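Ticket 400: Label printer in teaching lab prints blank labels
Opened by: Manuela Zuccaro
Assigned to: Devendra Rawat
Status: Closed

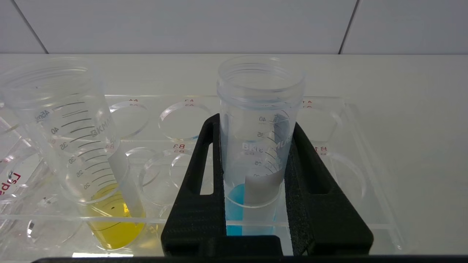
Clear graduated container with blue liquid and a white paper strip.

Zuccaro, Nov 14, 2024, 9:12
The Dunus label printer by the back door feeds labels but nothing prints on them. I need 80 labels for the chromatography class this afternoon. I loaded a new roll this morning, the one from Deltberg. The old roll was fine until it ran out. Already tried turning it off and on.

Rawat, 9:30
Can you scratch the front of a label with your fingernail? If a dark line shows up, it's direct thermal stock. If not, it needs a ribbon and that model doesn't take one.

Zuccaro, 9:41
No line. The box says "thermal transfer" on the end.

Rawat, 9:44
Wrong stock then. Stavros Atanasov has direct thermal rolls in the second floor supply closet, top shelf. Same width.

Zuccaro, 10:20
Got one. It prints now, but the text starts too low and the last line runs onto the next label. Every third label comes out skipped.

Rawat, 10:26
The sensor is still set for the old gap. Close the lid, hold the feed button until the light blinks twice, then let go. It will push out a few blanks while it measures. After that, open the print dialog and check that the label height matches the roll — it goes back to the default when the printer is power cycled.

Zuccaro, 10:48
Height was wrong in the dialog. Fixed it and ran the calibration. Printed 3 test labels and all of them are lined up. Starting the full batch.

Zuccaro, 11:15
All 80 done, no skips.

Rawat, 11:22
Good. I asked Weidong Liang to return the transfer rolls and change the item number on the standing order. Closing.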